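Clothes folding

Clothes folding is the household task of arranging clean garments into flat, compact shapes for storage or transport. It usually follows washing, drying and any ironing, and comes before the clothes are put in a drawer, on a shelf or in a bag. The task is done by hand in most homes, on whatever flat surface is large enough, most often a bed, a table or the top of a chest.

Surface

A bed is the most common place for folding in small homes. It is wide enough for a coat to be spread out with both sleeves open, and it stands at a height that suits sitting as well as standing. Its drawback is softness. A garment pressed into a mattress keeps some of its wrinkles, and a thick bedspread with raised bands can leave light marks on thin cotton. Tables give sharper folds but take less at a time. In her household manual Drukell, Frida Bech advises a table for shirts and a bed for "anything with filling in it".

Basic method

Most folds follow the same order. The garment is laid flat, front down or front up according to type, and smoothed from the middle outwards. Fastenings are closed first. The sides are turned in towards the centre, with the sleeves laid along the body, and the length is then folded in halves or thirds. The last fold decides how the piece is stored: a flat rectangle for stacking, or a narrower one that stands on its edge in a drawer.

Standing folds became popular with the spread of shallow drawers. The Kragh chest, sold in two sizes, has drawers 16 or 18 centimetres deep, and folding guides for it give the height of the finished piece as 14 centimetres, which leaves room to lift it out.

Padded and quilted garments

Jackets and vests with padding need a different treatment from flat cloth. The filling holds air, and the garment springs open if it is folded quickly. The usual advice is to lay it out with the front closed, press from the hem towards the collar, and fold along the seams where the padding is thinnest. Snap buttons are done up so that they do not catch on other clothes. Dark quilting shows creases less than pale quilting but picks up lint, and is often brushed before it is put away.

A quilted jacket folded into thirds takes up roughly 50 per cent more shelf space than a knitted jumper of the same size. For this reason many people hang padded clothes during the cold months and fold them only for summer storage.

Black padded garment laid out beside a white woven cover; pink folded item held over a black garment
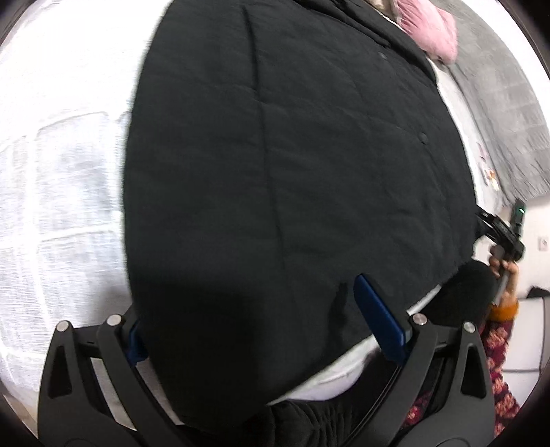
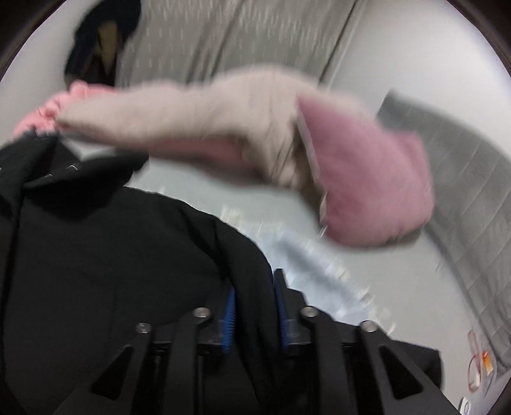

Soft and brushed fabrics

Fleece, plush and other brushed fabrics are light for their bulk and slide against one another, so tall stacks of them tend to lean. They are folded loosely and laid with the pile facing inwards, which keeps it from being flattened. Zips are closed and turned to the inside of the fold. Fluffy cuffs and collars go on top of the pile, where nothing rests on them.

Order of work

Two habits are common. In the first, all pieces of one kind are sorted together before any are folded. In the second, each piece is folded as it comes to hand and sorted afterwards. Steinar Bach compared the two in the home-keeping newsletter Nallis and found the first quicker for large families and the second quicker for people living alone — though he noted that most of his readers mixed them without thinking about it.

Large items such as coats and blankets are generally left until last, as they cover the surface and hide smaller things. Dagný Vestergaard takes the opposite view in Prandik, a short guide for people in rented rooms. She folds the largest pieces first and uses them as a base on which the others are stacked and carried.

Storage

Folded clothes should be fully dry. Closed boxes and bags are suited to clean garments that will not be needed for some months, and padded items are best kept near the top. A jacket stored under weight may need a day on a hanger before the filling recovers its shape.

See also: Ironing; Linen cupboard; Bed making; Packing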